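Simulation Checks Now Required Before Floor Trials

Effective 15 Jan 2019, all robot programs prepared at the Kusel and Tistusach sites must pass a review in simulation before they are run on equipment. The rule was drafted in December and follows the practice already in use at Trosier.

Reviewers are asked to inspect the model itself first. Gaps in surfaces, broken shapes and missing parts are to be entered in the log, and the program may not be signed off while any entry remains open. A table with breaks in its top, for instance, cannot be relied on for a clearance check.

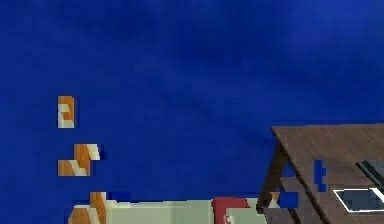
One reader at Kovalchuk wrote to ask whether the rule goes too far, noting that many faults in a model are cosmetic and that a full repair can hold up a program that never comes near the affected area. The point is a fair one. Section 23 therefore allows a reviewer to mark a fault as outside the work area - in writing, and with a second signature.

Each program must complete 40 clean runs after the last change to the model. Earlier runs do not carry over. Records are to be filed under form 751 and kept with the cell documents.

Questions on the wording of the rule may be sent to the standards office at Trosier, extension 61.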